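Workshop Tips: When the Arm Drops the Memory Stick

Hello again, and welcome back to the bench! Several of you wrote in March asking what to do when a little robot arm that has been putting computer parts in their sockets perfectly well for weeks suddenly starts making a mess of it. I have just been through exactly this (twice, if I'm counting the time I was too stubborn to stop), so let me pour out everything I learned while it's fresh.

My trouble started with the RAM. The Stiltura arm would pick the stick up out of its channel, carry it over nicely, and then come down a hair too far to one side, so the stick rode up on the latch and tilted. The first time, the gripper kept right on pushing. I heard a creak I never want to hear again, and by the time I got my palm on the stop button the stick had a chipped corner and I had aged 26 years!

So, first tip: keep the stop button where your hand already is. Mine was mounted on the far side of the bench, on a neat little bracket I was very proud of, and I had to lean across the moving arm to reach it. That was the real safety problem that afternoon, much more than the broken stick. It now lives at the front, on the side I stand on, and I press it once before every session just to see that it still cuts the motion.

Next, turn the push down. The controller had come to me set at 48 on its force scale, and I never thought to question it. At 40 the memory still seats with a good click, and if something is crooked the arm gives up and stops. Start low and creep upward with a stick you don't care about. I keep a dead one in a jar for this. 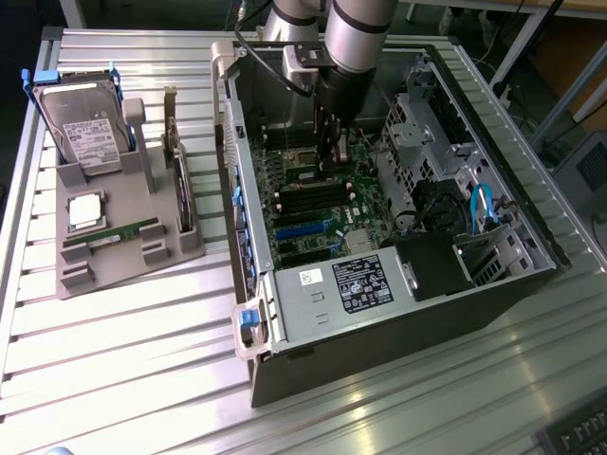

Should I leave the computer plugged in while the arm is working inside it?

Unplug it at the wall every time, then hold the power button in for a few seconds to drain what's left, and leave the power supply's own cover closed no matter what.

Now for the cause, which took me all evening to find. I blamed the gripper pads, then the software, and I wiped everything down and taught the positions over again. It was my friend Giorgia Vitale who put a finger on the parts tray and wiggled it. It moved! Not much, but one of the bolts holding it to the table slots had worked loose, so the stick was sitting a bit crooked before the arm ever touched it. We snugged the bolts, drew a pencil line along the edge of the tray, and I glance at that line each morning with my coffee.

While you're down there, check the computer case too. A tower on its side will creep if it gets nudged, and then every position you taught is off by the same little bit. A stop block against two sides does the job nicely.

A few leftovers from my notebook:

Cables on the arm should have enough slack to reach the lowest point, and never so much that a loop can catch on a drive bay. Run the whole path slowly and watch the cable, not the fingers.

Processors wait until last. Socket pins bend if you look at them wrong, and I still place mine by hand with the arm parked and switched off.

After any bump, do one slow dry run with empty fingers before you give it a part.

Tie back your hair and take off the lanyard, please. I mean it!

If yours is drifting and the tray is tight, write and tell me which way it misses, and whether it misses the same way every time. Next month I'll get to the worn gripper pads.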